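# Benefit night for Myklebust harbour campaign sells out

Tickets for the April concert against the Datberg waste store went in a single morning

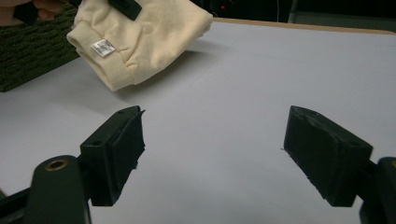

**By our music correspondent**

All 1,093 tickets for a benefit concert in Myklebust have been sold, the organisers said on Wednesday. The money will go to the campaign against a plan to store low-level nuclear waste in the old mine at Datberg, up the valley from the town.

Seven acts are on the bill, most of them from the west coast folk and rock scene. The headliners are Telance, who have not played in the town since their second album. They will be joined for the last part of the evening by a choir of 30 singers from schools along the fjord.

The concert was first planned for the parish hall, which holds 394 people. It was moved to the ice rink in March after the hall's waiting list filled up. The rink will be boarded over for the night, with seats at the back and standing room in front of the stage.

A further 200 people will be able to follow the show on a screen in the Nuler cinema next door. Those places are free but must be booked at the cinema desk.

All the performers are playing without a fee. The campaign says it will use the takings to pay for its own study of ground water near the mine, and for legal advice before the planning hearing in the autumn. The set will also be recorded – a live album is due before Christmas, with two songs written for the event.

Doors open at 6.30pm and the first act is on at 7.15pm. Late buses will run to Datberg after the show.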